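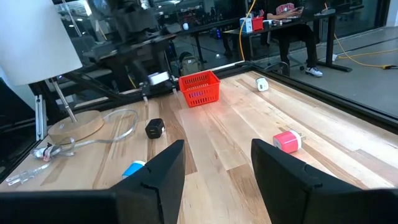

The pink charger, on its side.

I finally made the lentil soup I have been putting off since September. The recipe came from Nahuel Iturra, who wrote it for a stovetop pot, so I had to guess at the slow cooker part.

I browned the onions and carrots in a skillet first. Then everything went into the crock: lentils, a can of tomatoes, cumin, two bay leaves and enough broth to cover. I set it on low before breakfast and left it alone. My kitchen timer only goes up to 59 minutes, so I used the clock on the microwave.

At lunchtime the lentils were still hard in the middle. I turned it to high and added another cup of broth. We ate at seven, 12 hours after I started, and by then it was thick enough to hold up a spoon.

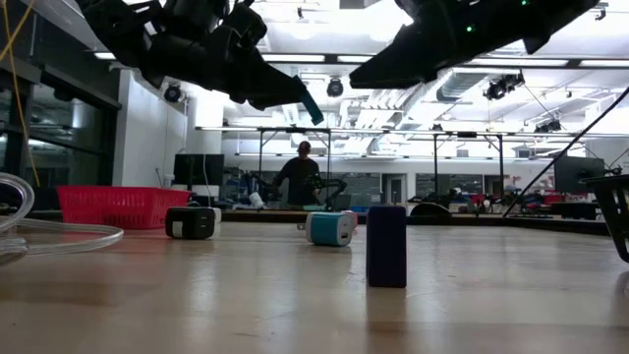 Chargers on the table, teal one in the middle.

Next time I will put the tomatoes in at the end. My mother always said they keep beans from getting soft, and I think the same thing happened to my lentils. I'd also use less cumin. Nahuel's recipe calls for 2 tablespoons and that was too much for the kids, who picked out the carrots and ate mostly bread.

The leftovers were better the next day with a squeeze of lemon. I froze four containers and wrote the date on the lids.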